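We use cookies to improve your visit. Accept | Manage settings

Pancakes always brown in the middle and pale at the edges??

Tuva Sandberg
Moved into a tiny place, no real stove, so I cook everything on an electric skillet. Batter is fine, tastes fine. But the middle goes dark and the outside stays pale and gummy. Tried hotter, tried colder. Hosting brunch for family soon, kinda desperate. Help

Folke Solheim
get a better pan

Amber Meijer
Probably the preheat. Everyone rushes it. Those things heat in a ring or a coil under the pan and the rest has to catch up. Give it ten minutes with the lid on, then set to 375. Also rest the batter, and don't use much oil - wipe it on with a paper towel. Too much and you get teh lacy fried edge and a raw center, opposite problem but just as annoying.

Bendik Isaksson
What Amber said. Plus do a tester first. One tiny blob, coin size, in the middle, then one near each corner. Whichever browns first is your hot spot, pour around it.
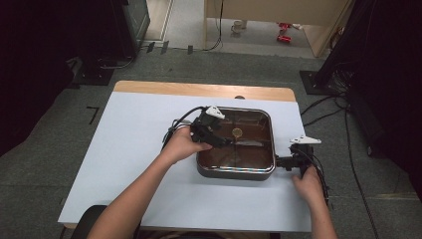
Then flip when the bubbles pop and stay open, not before. And smaller pancakes!! Big ones never cook even on mine. If your still getting pale edges after that, check the table is level, batter runs to the low side and gets thin.

Related
Can I freeze leftover batter?
Best oil for nonstick pans
Skillet lid won't sit flat
Brunch for 2 without a stove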